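Vallden folding table

Sold by Fornitis. Notes by Fiachra Madigan

Every few years a shop decides that people need a table for folding clothes. Mostly they need an ordinary table with nothing on it. I came to the Vallden expecting to say so again, and I still half think it, but it does a couple of things better than the kitchen table it is meant to replace.

Start with the top. It is wood, in a warm reddish-brown, and Fornitis calls it "snag-free", a phrase I have learned to distrust. Run a hand along it and it does feel even. The joints between the boards are close, and the one I kept looking for with a fingernail took some finding.
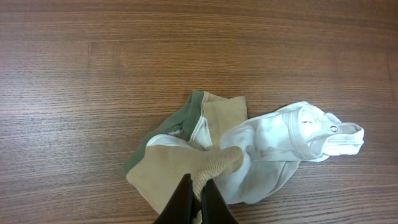
The Vallden top with two garments waiting to be folded: tan with green trim, and white.

The sheen is the part I would argue with. The maker says it helps cloth slide. It does, and that suits you when you are pulling a sleeve straight, less so when a slippery blouse heads for the floor. It also picks up glare, so if you sort by colour, put the table side-on to the window. Dark socks are easy enough to see on it. Tan things blend in more than I'd like, and a pale top would have served them better.

Size next. The brochure says the table takes "up to 40 items", with no word on what an item is. Forty flannels, perhaps. In my view you want one corner for the finished stack and the whole middle left free, and on that basis the Vallden holds a fair household wash and no more. Dewanti Chin, who looks after returns at Fornitis, told me the commonest complaint is from people who expected it to hold the basket as well. It won't, unless you give up the middle.

Where it earns something back is with knits. Ribbed cotton is a nuisance on a cloth-covered board: it grips, the ribs pull out of line, and you end up folding a wonky rectangle. On bare wood you can shake the thing out, lay it down and
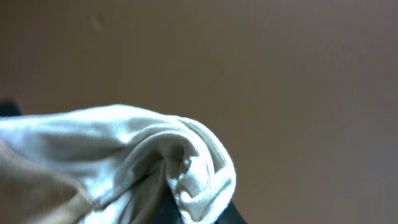

smooth it from the centre with the flat of your hand, and the ribs will mostly go where you send them. I would not pay extra for that alone. If you fold a lot of vests and T-shirts, you might.

The height is fixed. Kalkidan Derese, who is a good deal taller than me, found it low after 15 minutes. I didn't. There is a set of risers made by Waveck which the shop will try to sell you at the till, and 2 of the 6 owners I spoke to had bought them and taken them off again because of the wobble.

Care is simple: wipe with a damp cloth, dry it, and don't iron on it. The leaflet hints that you can iron on it "with a suitable cover". I'd leave that alone. The Mekonnen oil sold alongside is pleasant stuff, but let it cure properly before any white cotton goes near it. The leaflet says overnight and I would give it longer.

A stack with buttoned shirts in it should go together heaviest at the bottom, buttons up, and be carried off before it gets tall. The table makes no difference to that, whatever the brochure says. 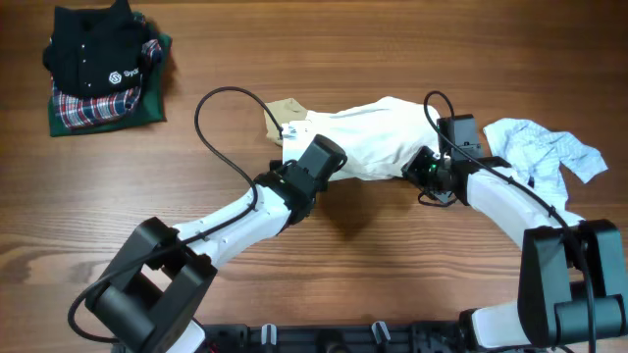 Delivery and returns

Comes flat, in one box. Legs bolt on with the key supplied. Orders placed before October are at the old price. Returns are accepted if the top is unoiled, and you pay the carriage, so try the height against your own table first.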